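Gurix G2 Hand-Held Parallel Gripper -- Setup, Care and Replacement Parts

Sold and serviced by Astness

The G2 is a two-finger gripper tool carried by hand. The fingers ride on black linkage arms pinned with rivets, and the housing is matte black with a rounded lobe on each side. Grip pads are dark blue and replaceable. Each unit ships with one set of pads fitted, one spare set, a hex key, a feeler strip for checking pad alignment and a printed copy of the service card.

Weight without cable: 300 g
Cable length: 3000 mm
Part number, complete tool: GX-136
Warranty: 18 months, parts and labor, pads excluded

Before first use

Wipe the pads with a lint-free cloth and isopropyl alcohol. There is a light film on them from molding and small glass items will slide until it is gone. Let the pads air dry.

Close the fingers by hand with the tool unplugged. The pads should meet along their full height. Slide the feeler strip between them from the top. If it passes freely at the tip and catches lower down, loosen the pad screw on one side a quarter turn, press the pads together, and tighten again. Do one side at a time.

Plug in the cable and run the zero routine from the Sendura utility: fingers fully closed, press Set, fingers fully open, press Set. The zero has to be repeated any time the pads are changed. A new pad is slightly thicker than a worn one and the reported width will be off until the tool has been zeroed.

Regular care

After each day of use, wipe down the pads and check the linkage for hair, thread and bits of plastic film. Thin bags are the worst for this -- a torn corner can work its way behind a rivet and you will feel it as a soft stop before the fingers close. Pull it out with tweezers. Do not use compressed air, which pushes debris into the housing.

Every two weeks, put one drop of light machine oil on each rivet, open and close the fingers a dozen times, and wipe off the excess. Oil on the pads ruins them. If it happens, replace the pads; alcohol will not get all of it out.

The housing is not sealed. Do not rinse it.

When to change pads

Change the pads when the surface looks shiny or when a smooth jar or bottle begins to turn in the grip. Pads used mostly on cardboard wear at the tips. Pads used on glass last longer but pick up label glue, and this can be rubbed off with a fingertip.

To change a pad, remove the screw at the back of the finger, slide the pad up and off, and slide the new one down until it clicks. Tighten the screw until it is snug. It threads into plastic and will strip if forced.

Side play in the fingers

A small amount of side play is normal. If a finger can be rocked enough that the pads no longer overlap, the rivets are worn and the linkage needs to go back to us. The rivets cannot be replaced in the field. Carolina Esteves handles linkage repairs at our Quintero bench and can usually quote from a short written description of the fault. Include the serial number, found inside the cable cover.

Units built before December use the older linkage with the shorter lower arm. The old and new arms do not mix. If you are ordering a linkage kit, tell us which one you have.

Parts

Grip pads, dark blue, pair
Pad screws, bag of ten
Linkage kit, left and right, factory riveted
Cable, straight connector
Cable, angled connector
Feeler strip

Pads and screws ship from stock. Linkage kits are built to order.
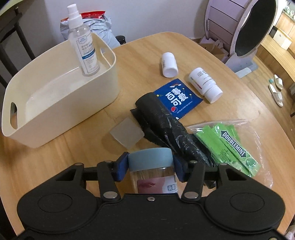
For orders and returns, write to Yaneth Cabrera at the Astness parts desk. Tools coming in for service should be packed with the fingers closed and a rubber band over the pads. Leave the cable out of the box unless the cable is the problem.

Page revised Tuesday, July 26, 2022

© Astness | Contact parts desk | Shipping and returns | Back to top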